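About Menine

Menine is a small language school in Kurtuluş, up one flight of stairs over a button shop, and we love it here! Nermin Karabulut started it with one Turkish class for newcomers and a borrowed whiteboard. Nevzat Akbulut joined that December to teach the evening groups, and he still does.

We now run four levels, from first words to reading the newspaper, and 1,262 people have finished a course with us. Lessons are mostly talking - shopping, phoning the landlord, arguing over football - and the grammar comes along as you need it. Every class goes down to the market in its second week, lists in hand, and comes back with olives and a lot of new words.

Groups stay small and the tea is always on. If you miss a lesson, come to the other group that week and catch up.

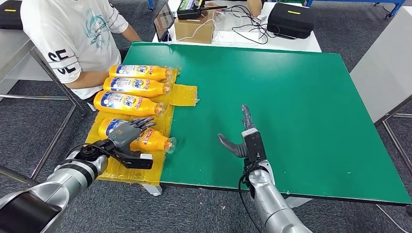
Do I need to know any Turkish before I start?

Level one begins with the alphabet and saying hello, so come as you are. If you already speak a little, have a 20-minute chat with Nermin and she'll find you the right group.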